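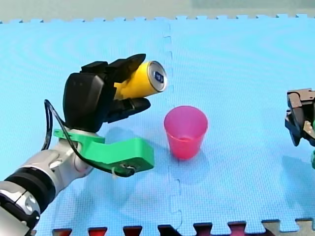

Work & Careers > Job Hunting > Remote and Flexible

Reading time: 3 minutes

Unpaid "trial article" for a writing job -- normal or not?

inkwell_moth
Applied to Skunota last week for a part-time job writing product descriptions from home. Mostly bath mats and garden lighting, so the Booker people can stand down. They liked my CV and now want a trial piece of 859 words on choosing a shower curtain. Unpaid. It has to be in by Saturday noon, with three headings and "a sense of journey".
I don't mind showing I can write. I do mind not knowing whether it ends up on their site with somebody else's name on it. Would you do it?

Gravyboat
No. Next question.

tallis_pm
Slightly longer answer than Gravyboat's: I'd do it, but I'd ask two things first. Who owns the piece, and how many people are being tested? If they won't say, they're filling a website for free. If they answer like grown-ups, it's an evening's work and you might get a job out of it.

Gravyboat
An evening's work is what the job IS. You wouldn't ask a plumber to fit one tap to see if you liked his style.

tallis_pm
People ask chefs to cook a trial shift all the time.

Gravyboat
And chefs moan about it all the time. I've lived with one.

Quillfeather
I used to hire writers at Veviren, so I'll put my tin hat on and speak up for the enemy. Samples in a portfolio have often been through an editor, sometimes two, and you can't tell whose sentences you're admiring. A test does help. But ours was 100 words and we paid for it, and I never learned anything from a long one that I hadn't spotted by the second paragraph. 859 is a full article. It's such an oddly exact number that I'd guess it's the length of the gap on the page.

inkwell_moth
Oh. I hadn't thought of that and now I can't stop thinking of it.

pasty_on_tour
Did one of these for Echeverría, the luggage people. 1323 words on packing cubes. Heard nothing, chased twice, got a "we've gone another way". In September I found it on their blog with my joke about socks left in. They'd cut the good joke.

tallis_pm
Did you invoice them?

pasty_on_tour
I did. They paid after 7 emails, the last of which was mostly capital letters. Not saying that's the way to go about it, but it was very restful to type.

Quillfeather
Worth keeping the email where they set the task. Also put a line at the top of the piece saying it's for assessment only and not for publication without payment. It takes ten seconds and the decent ones won't blink.

Gravyboat
The decent ones wouldn't have asked.

Quillfeather
Some decent ones are just disorganised. I was one of them.

lowtide_lou
Different view: I did an unpaid test for Titer two years ago, got the job, still there. I was skint and would have written about shower curtains in verse. It's easy to say "never" when the rent's sorted.

Gravyboat
Fair. I'll downgrade to "no, unless skint".

inkwell_moth
Update for anyone still awake. I wrote back and asked who owns it and whether they'd take something shorter. They said the test "remains the property of the content team" but they'd accept 300 words. So I've sent 300 on shower curtains, with Quillfeather's line at the top and no journey whatsoever. The curtain stays on the rail throughout.

pasty_on_tour
Search for your own sentences in a month or so. Put them in quote marks or you'll get every bathroom in Britain.

tallis_pm
Good luck. Let us know if they ring.

Filed under: Freelance Life, Applications, Is This Normal?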